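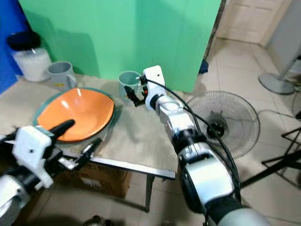
The Plakatstead Office of Lost Correspondence received 365 applications in its last full year and upheld 29 of them. The figures were read aloud each November by the Deputy Registrar, Güven Aksoy, to whichever members of staff could be spared. It was the custom to hold the reading at the end table, against the green partition, where a grey mug stood near the back edge and was not to be moved until the figures had been entered. Mr Aksoy had inherited the custom with the post and had found no written authority for it.

Application 179 concerned a letter sent from Liem by a man who wished it returned unopened. The applicant, Venkatesh Kotian, stated that he had written it in anger to his brother and had regretted it before the postman reached the corner. He enclosed the fee of 200 pence in stamps.

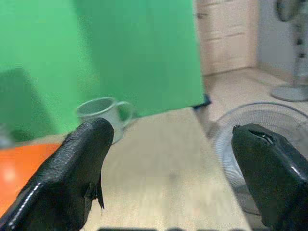
The white mug at the Office.

Under the rules, a letter belonged to its sender until it was delivered and to its recipient thereafter. The letter in question had been delivered to a house in Wurkard which had since been pulled down. The brother had left no further address. The Office was therefore required to decide whether a letter could be delivered to a door that no longer existed.

Mr Aksoy considered the matter for most of an afternoon. At twenty past four he wrote 'Upheld' in the margin, placed the letter in a plain cover – unopened, as requested – and addressed it to Liem in his own hand.

It came back in the spring, marked 'Not known'. Mr Aksoy entered it in the register as a new application and allotted it the next number.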